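Ticket 4000: green grid table cover, stains and slipping
Opened by: Tsehay Adugna
Assigned to: Natnael Mekonnen
Status: Open

Tsehay Adugna
The Samon cover is sold as wipe-clean. I have my doubts. Ours has picked up a faint ring where the fruit plate stands, and the plate creeps when anyone leans on the table. I've tried warm water and a soft cloth. What else is there, apart from buying another one? 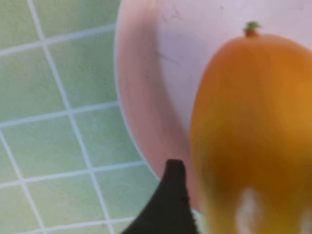

I should add that the plate has a smooth foot and doesn't wobble on bare wood, so please don't tell me it's the plate.

Natnael Mekonnen
Could you take everything off for a night, roll the cover with the pattern facing out, and lay it back down? Most slipping comes from fold lines left over from the packaging.

Tsehay Adugna
We've had it since February. If there were fold lines they've had plenty of time to settle. I did it anyway. The plate still creeps, and now one corner lifts too.

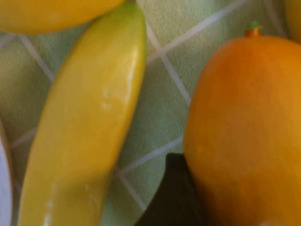
I also moved the yellow pieces off the plate and onto the cover, in case the weight was all in one spot. No change that I can see. The ring is still there.

Henok Gashaw
Same cover here, same ring. Support told me to use the Grulov spray. I gave it 20 minutes and got a cleaner ring.

Natnael Mekonnen
Thanks both. Please try a thin cork mat under the plate and leave the bananas straight on the cover for now. I'll ask about the ring.

Tsehay Adugna
So the fix for a table cover is to cover it. Fine, I'll try the mat, but I'm not closing this until someone explains the ring.

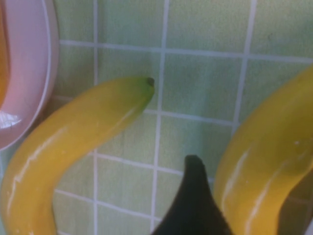
Bananas on the cover, plate at upper left, before the mat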